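Forty Levels on a Borrowed Handheld
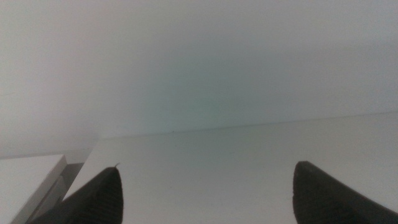

A pale wall and a white surface in dim light.

I wasn't going to write about Vudis this month. I had a whole column planned about battery mods, and then Akash Rana sent me a build of his port and there went my August.

If you missed it the first time around, Vudis is a little puzzle platformer with 40 levels and a soundtrack that will live in your head for weeks (sorry in advance!). Akash has been moving it over to the Tukier, a handheld I love dearly even though its shoulder buttons feel like chewing gum. I don't own one anymore – mine died on a train – so I borrowed my cousin's and promised to give it back in a week. It's been longer than a week.

The first build ran like a slideshow. Akash had the game drawing every background layer from scratch, even the ones hidden behind other layers, and the poor Tukier was wheezing along at 38 frames a second on a good day and far less once the snow started on level six. He rewrote the drawing code over a couple of long evenings and sent me another file, and wow, what a difference. Snow! Smooth snow!

Saving was the next headache. The old save format packs 300 bytes into one file, and the Fraser launcher, which most Tukier people use, likes to close a game the second you tap the power switch. I lost level 22 that way. Twice. The new build writes to a second file first and swaps it in afterward, and I've been yanking the power like a maniac ever since without losing a thing.

Some stuff still bugs me. The menu text is tiny, you can't remap the jump button, and the boss music on level 31 skips when it loops. Akash has all of that on his list, along with 197 other notes from people on the Dadomstead forum, a few of them even polite.

If you want to try it, grab the build dated September 16, 2018, and copy the whole folder over, including the empty one called "data". Delete your old config first or the sound will come out at half speed. Mine did, and I played three levels before I noticed.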